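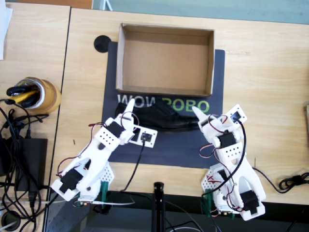

## Batham two-arm kit, anyone running one?

**jilmont_dave** wrote:

Our shop is looking at the Batham bimanual kit for a packing demo. Printed arms, hobby-type servos, clamps, leader set, their software. The quote is 250 for the setup service on top of the hardware, and I'm trying to work out if the service is worth paying for. We handle shoes and small leather goods, so I care about whether it can pick up a shoe and get it into a box without chewing up the finish.

Would like to hear from people who own one. I've read the sales page.

---

**okoro_b** wrote:

I have one on the bench and shoe-into-box is the task I've been working on. Men's dress shoe, black leather, open cardboard box with no lid and the flaps gone. I started Thursday.

What I can say so far:

- Assembly took me 2 evenings. The printed parts fit. One bracket needed a file.
- The green clamps hold fine on a one-inch tabletop. I haven't tried thicker.
- Wiring is the weak spot. The servo leads loop outside the joints and you have to leave slack or they pull at full reach.
- The grippers are plain hard plastic. I put thin tape on mine for anything glossy and take it off for cardboard.

The setup service is a video call plus calibration. I skipped it.

Bukola Okoro

---

**tinsnips** wrote:

I paid for the service and would not do it again. The call was 15 minutes long and the guy read me the same calibration steps that are in the PDF. If you can follow a PDF, save the money.

---

**flernar_mike** wrote:

Disagree with tinsnips. Ours at Flernar came with one servo ID set wrong at the factory, and the tech found it on the call. I would have spent a weekend on that. It depends on what shows up in your box. If you have someone in house who has set up bus servos before, skip it. If you don't, pay.

---

**jilmont_dave** wrote:

We don't have anybody like that. I'm the one who fixes the label printer.

Bukola, how is it on the shoe itself? One arm or both? And where do you keep the box, in front of the arms or off to the side?

---

**okoro_b** wrote:

Both arms. One takes the heel end and the other takes the toe. A single arm can drag the shoe but I don't trust it to lift one, the payload isn't there.

I keep the box on the far side of the mat, straight ahead of the arms, with the shoe between them and the box. That way neither arm has to cross the other. I tried the box off to the right for a while and the left arm ran out of reach before it got over the wall.

The shoe goes in on its side, toe to the right. I don't try to stand it up.

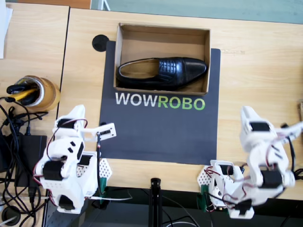
Once the shoe is down inside the walls I open both grippers, lift straight up, and swing the arms out wide before doing anything else. If you go sideways too early a finger catches the cardboard and the whole box comes along. I lost a good part of an evening to that before I changed the order.

Recording is simple enough. I did 23 demonstrations before I trained anything, and I'd do more next time with the box shifted a little between runs. With the box in one spot every time, the policy gets lost if you bump it.

---

**tinsnips** wrote:

> the payload isn't there

This is my whole problem with the kit. It's sold with packing as a use case and it can't lift a boot. I moved to the Nwankwo arms and they cost a lot more, but they have metal gears and I haven't stripped one yet.

---

**flernar_mike** wrote:

Different price class though. Dave said demo. For a demo the Batham is fine. I wouldn't put it on a line, and I don't think they claim you can.

---

**tinsnips** wrote:

The sales page says "production-ready workflows." Read it again.

---

**flernar_mike** wrote:

OK, it does say that. I'd ignore that part.

---

**jilmont_dave** wrote:

It's a demo, to show the owner before we ask for real money. Our heaviest item is a work boot, so I'll leave boots out of it and stick to low shoes.

Two more questions. Does the software need a special computer? And are spare servos easy to get?

---

**okoro_b** wrote:

Driving the arms and recording will run on an ordinary laptop. Training wants a decent graphics card or rented time. I rent.

Order a couple of spare servos with the kit. Shipping them separately took longer than the kit did. Label your power adapters too if you have other gear on the same bench.

---

**jilmont_dave** wrote:

Thanks. Going with the kit, the setup call, and spares. I'll post in July when we've had it running for a bit.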